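November, late evening

Back from Clalley just after seven with the last of the prices, so I want to get the money side down while I still have it in my head. The form for next year has to go in before the end of the month and I have been putting it off.

Bedroom work all day. Rubbish and wrappers off the sheet, then the striped covers.

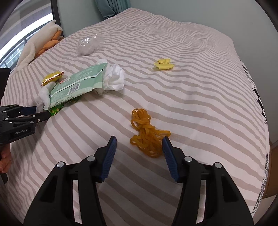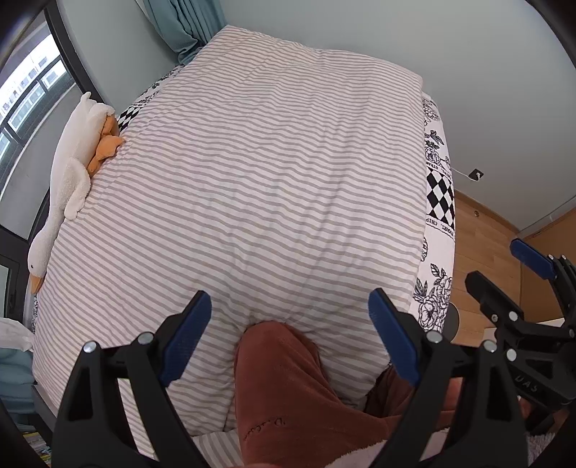
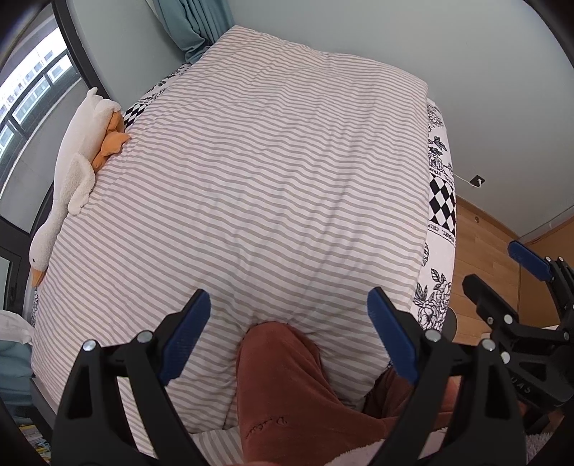
The question is what to buy for the next stretch. We have been running on two hand grippers a head, one left and one right, and that is fine until a pair goes down. When a pair goes down the whole room stops. It happened twice in October and each time I lost most of an afternoon, once to a cable and once to a pivot that had worked itself stiff. So the first line on the list is a spare pair, kept charged and in the case, and not lent out to the kitchen people however nicely they ask.

Second line is pads. I had budgeted for one change of finger pads in the year and that was too hopeful. Cotton and fleece are kind to them but the cardboard and the grit off the floors are not, and once the ridges go smooth you are squeezing twice as hard to hold a sock. Plundell sell them in bags and the price drops if you take enough. Danent will sell them singly, which sounds useful until you add up the postage. I have put down Plundell.

Then the arm. This is the part I keep going round on. The plan from the spring was to have one arm bought and bolted to a trolley by the new year, so that we could try on it what we have been doing by hand. Danent quoted in the summer and the quote has run out, and the new one is higher by 900. Their man on the phone put it down to shipping. Rizzi are cheaper for the arm itself but the mounting plate is extra, the long cable is extra, and the second year of cover is extra, so by the time I had written it all out in a column there was very little in it. Rizzi can deliver in 3 weeks. Danent would only say spring.

I asked both whether the arm could reach the far side of a double bed from a trolley parked at the near side. Rizzi sent a drawing with the reach marked on it, which I liked. On paper it gets to the middle and a bit past. Danent said it would depend. I got the tape out this evening and did it on my own bed with a broom for an arm, and I think we would have to move the trolley round for the far corners, whichever we bought. That means wheels that lock properly, and those were not on the list either. They are now.

There is a case for not buying an arm at all this year. Hire one from Rizzi for a month in the spring, find out what it can't do, and buy after that. Hire comes to some 1,000 with the trolley included, and it comes out of running costs, so I would not have to go back and ask for it separately. The drawback is that the month starts whether we are ready or not. If the software is late we pay for it to sit under a sheet.

Things I had left off and have now put on:

Storage. We are filling drives quicker than I said we would.
A second charger, so the spares can charge in a different room.
Laundry. Small, but it goes on every month and I have been paying it myself.
A proper box of things for the small-object days. At present it is whatever is in the drawer.
Lamps for the winter. By four o'clock it is too dark to work near a window without them.

I did the totals three times and got the same answer twice, so I will go with that. With the hire we are comfortably under. With Rizzi's arm we are just over, and with Danent's we are well over, unless I take out the spare pair, and I am not taking out the spare pair.

I think I will put in for the hire and list the purchase underneath as a second stage — they can cross it out if they don't like it. Must ring Plundell before ten to see if the pad price holds into January, and ask Rizzi whether any of the hire money comes off if we buy. Forgot to ask that both times.

Rain all evening. Had toast and went back to the figures. Bed now.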